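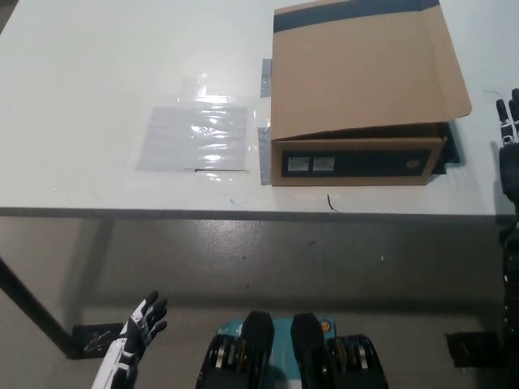 Home Stories Recipes Archive Contact

Dénes Fodor has been baking rye bread in Lavville long enough that people stop him in the pharmacy to ask about their crusts, and he doesn't mind one bit. When I came by his kitchen in May he already had the coffee on and a loaf cooling by the window, and it was a good while before I got a question in.

"My grandmother never weighed a thing," he told me, cutting me a slice far too thick for any toaster. "I weigh everything. 500 grams of rye, and I'm fussy about it. She would have laughed herself silly."

He keeps his starter in a jar he calls Illés, after an uncle who also smelled a little sour (his words!), and he has fed it every morning for 27 years. It has been through two moves, one flood and a summer when his sister-in-law, Zohreh Bahrami, looked after it and was so worried that she telephoned him every evening.

"I fed it too much," Zohreh said when she joined us. "It climbed out of the jar and down the shelf — I was scraping it off the cookbooks for days."

I asked Dénes what beginners get wrong, and he thought about it through most of a second cup. "They cut it hot. I know, it smells wonderful. But leave it until the next day, and go have some soup or something."

He'll be teaching a morning class on 17th June, and he's already fretting over the oven. I went home with half a loaf and a spoonful of Illés in a jam jar, which I am a bit afraid of.

Recent stories
A pear tree for a small yard
Soup for a crowd
Learning to knit at seventy

We use cookies to remember your settings. Accept / Manage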